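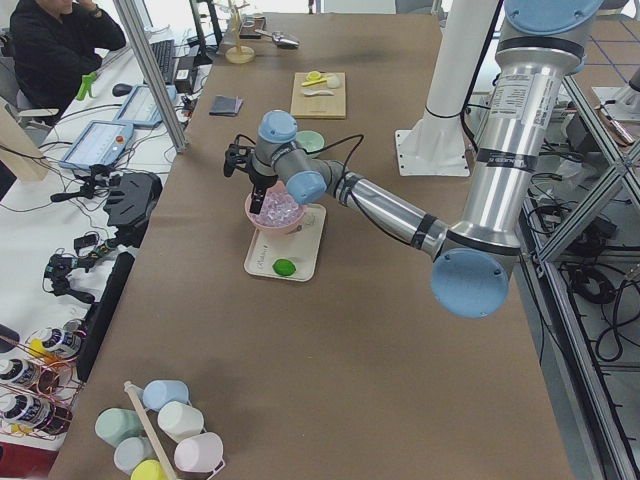 Le citron vert, ce petit luxe de fin d'été

Il y a chez Gratine, la minuscule cantine que Noreen Qureshi tient depuis 14 ans, une citronnade dont je vous parlerais volontiers jusqu'au soir (et mes amis savent que j'en suis capable !). Deux citrons verts, un peu de sucre, une pincée de sel, et surtout le zeste, qu'elle frotte longuement entre ses doigts comme le faisait sa grand-mère.
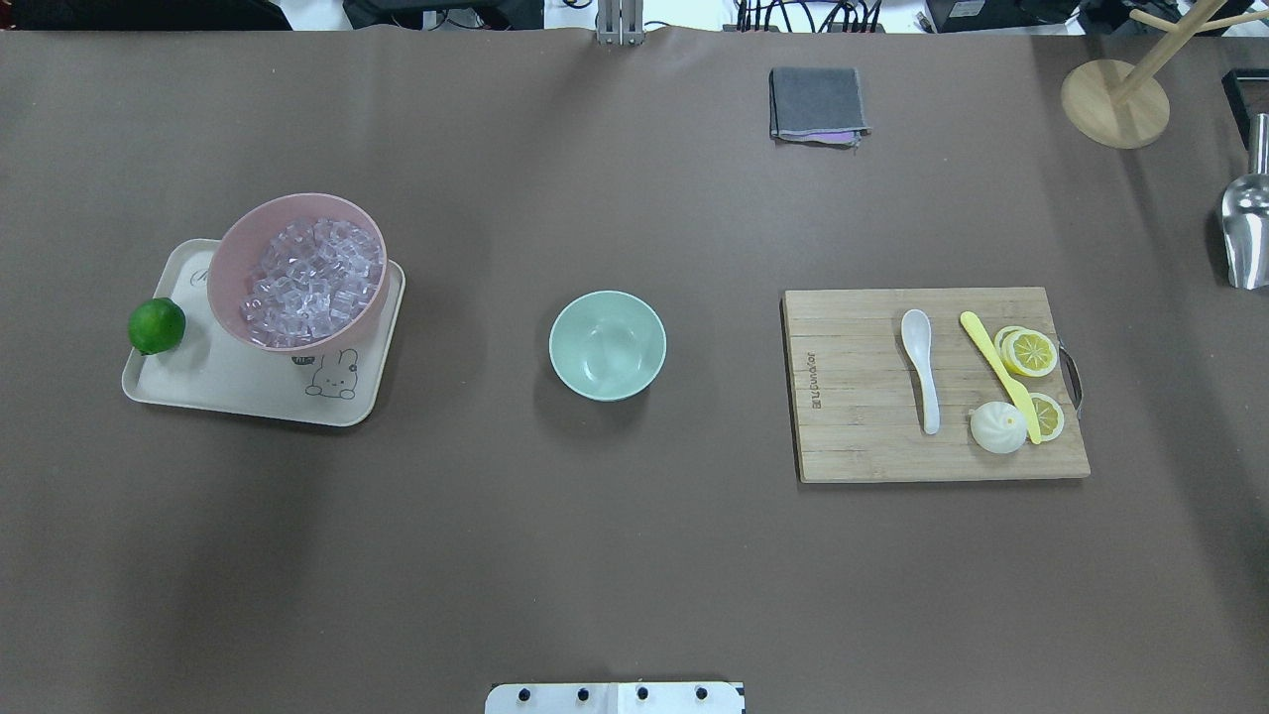
Citron vert entier sur un plateau crème, près d'un bol rose.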